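The arm is the cheapest mistake in a cell budget

Naveen Solanki's January request for the Lockwood cell runs to 217 lines, and the arm takes up one of them. Review time went to that line. I would have spent it on the cabinet, the tables and the floor area between them, where a late change costs the most.
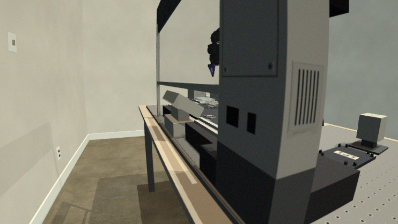 Layout model of the cell, with the equipment column in the foreground.

A model like this belongs in the request before any price does. The column hides part of the arm from this side, and an access panel and a vent both need clearance. Clearance is floor area, and floor area is charged to somebody. At Mudomton the omission added 3000 dollars to a job that had already been approved.

Tables deserve the same treatment. Perforated tops are bought by size, and plates and boxes use up that size quickly. I would fix the table list first, then the overhead frame, and leave the gripper until parts are settled.

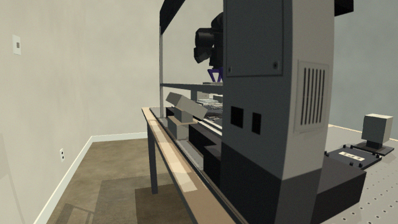 Pauline Hartley

Kieran Tindall objects that modeling delays the order. It does, and the hours should have their own line. A second view of the same cell costs little once the first exists, and it gives maintenance a chance to comment on the panel and the grille. Requests without a layout should go back unread, including mine.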